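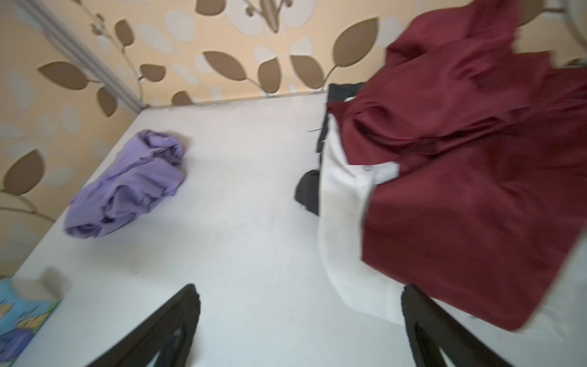
Leaf-patterned wallpaper behind a white tabletop.

Washing dusters and cleaning cloths so they last

My mother-in-law, Llinos Gronow, has cleaning cloths older than my children, and I used to wonder how on earth she managed it (mine went stiff as cardboard by Christmas!). She never, ever uses fabric softener on them. It leaves a coating on the fibres, and then the cloth just pushes the wet about.

Shake them out of the back door first, then wash them on their own, away from towels, or you'll be picking fluff off the taps for weeks. I do mine on a Tuesday with half the usual powder and a good splash of white vinegar in the drawer.

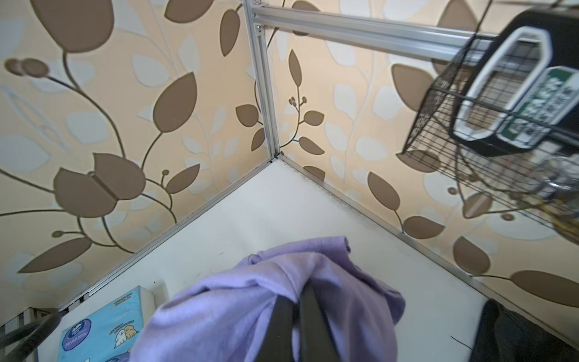 Dry them on the line if the weather lets you, and give each one a snap before you peg it, as it saves them going hard. In November I give up and hang them over the bath.

Greasy ones want soaking beforehand. I use a washing-up bowl of hot water with 2 spoons of soda crystals, and leave them while I have my tea. Rubber gloves on, please – soda is very unkind to hands.

Once a cloth has gone thin in the middle, cut it up for shoe polish or bicycle chains. Mine live in an old biscuit tin under the stairs.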